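4.3 正片前节目单的编排与装载

本节说明如何在 Vamska 放映管理终端上编排正片前的预告片、贴片广告和观影须知,并将节目单下发到各影厅的 Reisinger 服务器。开始前应已完成 4.2 节的影厅登记,且操作账号具有“排片”权限。

4.3.1 导入素材

1. 登录终端,进入“素材库 > 导入”。
2. 选择来源:移动硬盘或局域网目录。移动硬盘须为只读挂载。
3. 勾选需要导入的数字拷贝包,按“校验”。
4. 校验状态变为“通过”后,按“写入”。写入期间不得拔出硬盘。
5. 在“类别”栏为每条素材指定一项:预告、广告、须知、短片。未指定类别的素材不会出现在编排界面。

注:单个节目单最多容纳 30 条素材。素材库总容量上限为 1,851 条,达到上限后“写入”按钮变灰,需先清理过期素材。

4.3.2 编排顺序

1. 进入“节目单 > 新建”,输入名称。名称中不得使用斜杠和冒号。
2. 从左栏将素材拖入右栏时间轴。默认顺序为广告、须知、预告、正片。
3. 在预告与正片之间插入一条“灯光渐暗”指令。
4. 检查画幅标记。相邻素材画幅不同时,系统自动插入镜头切换指令,并在时间轴上以黄色三角标示。
5. 按“保存草稿”。

注意:镜头切换需要 6 秒。切换期间应保持黑场,不要在该位置叠加声音提示,否则部分型号会报错误 624(音频时间轴冲突)。出现该错误时,删除叠加的提示后重新保存即可,不必重启服务器。

4.3.3 音量基准

预告片与正片的响度往往不一致。可在节目单属性中勾选“按类别设定音量”,分别为广告、预告和正片指定推子值。该值只在本节目单内有效,不改变影厅处理器的出厂设置。正片的推子值由影院技术负责人确定,排片员账号无法修改。

4.3.4 下发与试映

1. 在“下发”页选择目标影厅,可多选。
2. 按“传输”。进度条走完后,影厅服务器返回清单编号,应与终端显示的编号一致。
3. 确认播放密钥已生效。密钥未生效的正片以红色锁形图标显示,节目单仍可下发,但播放到该处会停止。
4. 在影厅服务器上选择“试映 > 首尾片段”,逐条检查画面、声音和字幕。
5. 试映无误后,在终端按“锁定”。锁定后的节目单只能复制,不能修改。

注意:正在放映的影厅不接受下发。传输请求会进入队列,待本场结束后自动执行。

4.3.5 静态画面的使用

节目单允许插入静态画面,用于场间等待或短片专场的片名提示。导入方法与 4.3.1 相同,类别选“短片”。每幅静态画面须单独设定停留时间,未设定时系统按最后一帧处理,直至操作员手动跳过。说明文字在“字幕条”栏内填写,一行为限,超出部分不显示。

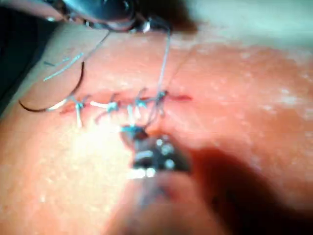
图 4-7 组织垫上的切口,已打四个蓝色线结,右端尚未缝合

字幕条字体随终端语言设置变化。如需在同一节目单内使用两种语言,应分别建立两幅静态画面。

4.3.6 变更记录

每次锁定、复制和删除均写入日志,路径为“系统 > 日志 > 节目单”。日志按操作账号排序,可导出为文本文件。使用 Cornuvitz 票务接口的影院,还应核对场次编号是否与节目单名称对应;不对应时,票务端的开映时间不会扣除片前节目时长。

3 月版修订:4.3.2 增补错误 624 的处理方法,4.3.5 新增字幕条行数限制。
编写:Žydrūnas Rimkutė 审核:Ruan Sibiya

下一节:4.4 影厅灯光与幕布联动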